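May 8, 2020
Workbook, Lidbridge shed, bench 2

Carried on with the bedroom chores set. Plan for the day was cloth on a soft surface: folding, unfolding, moving a folded thing without wrecking the fold, pulling a cover flat. Got through most of it. Cover flattening pushed to next week.

Running total is 1098 demonstrations as of this afternoon, target is 3000. 71 of those were added today and I'd throw out a handful on review. Two have the fingers closing on nothing and one has me stopping halfway to answer the phone. Marked in the log, not deleted yet.

Pads first. We swapped the smooth pads for the gridded blue ones at the end of April and they are better on fleece, no argument. On thin cotton I can't feel much difference. The grid does catch on anything ribbed if you come in low, so a bedspread tends to get picked up along with whatever is lying on it. Best approach so far is to come in from the side of the fold at a shallow angle, one finger under, close slowly, then lift before moving across. Straight down from the top grabs two layers about half the time and the fold opens.

Someone should write that on the Jondale checklist. The version on the wall still says top-down for everything. 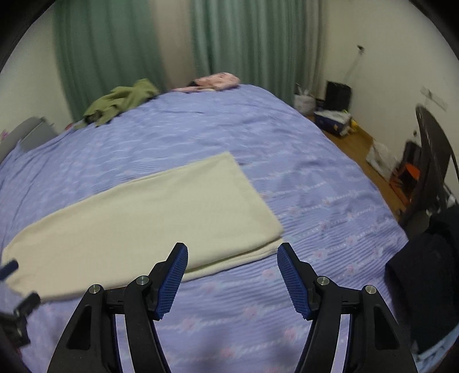

A bed is a worse work surface than I expected when we wrote the plan. The mattress gives when you press, so the height you learn at the table is wrong straight away. On the bench you can push down until the pads touch and know where you are. On bedding you push down and keep going. The Chacko policy, trained on table data only, was tried on a mattress last month and drove the fingers into the covers on nearly every attempt. Once it had hold of the bedspread it dragged the lot toward itself and reported success, as the gripper was closed and there was cloth in it. Need a better success check than that.

Colour helps. Pale cloth on a pale cover is the hard case for the segmentation, and a patterned cover gives it more to confuse with an edge. I'd like more of the hard case. Keep the floral covers in the rotation even though they make the numbers look bad.

Can it do the chore yet? Moving one folded towel from one spot to another, yes, on a good day, slower than a kid would. Folding from a heap, no. Making a bed, no, and I wouldn't put a date on it. Ferkon's brochure has an arm smoothing a doona in one pass and I would want to know how many goes that took. One arm can't hold a corner and pull the opposite one, so I think bed making waits for the two-arm rig whatever we do with the data.

Clothes left lying about are a separate problem. A person tidying up knows a jumper on the bed wants hanging up or washing and a blanket wants to stay. Nothing in our labels says so. Might be worth a column for "belongs here", filled in by whoever does the demo.

Hardware: pivots fine, no play. Grip handle bolt worked itself a quarter turn loose by lunch, nipped it up, check again Monday. Wrist sore after the long run, so break the next lot into shorter blocks.

To do
Review today's batch and bin the bad ones
Next 300 to be mostly towels and small blankets, side approach
Ask about thinner finger tips
Redo height calibration on a mattress
Update checklist on the wall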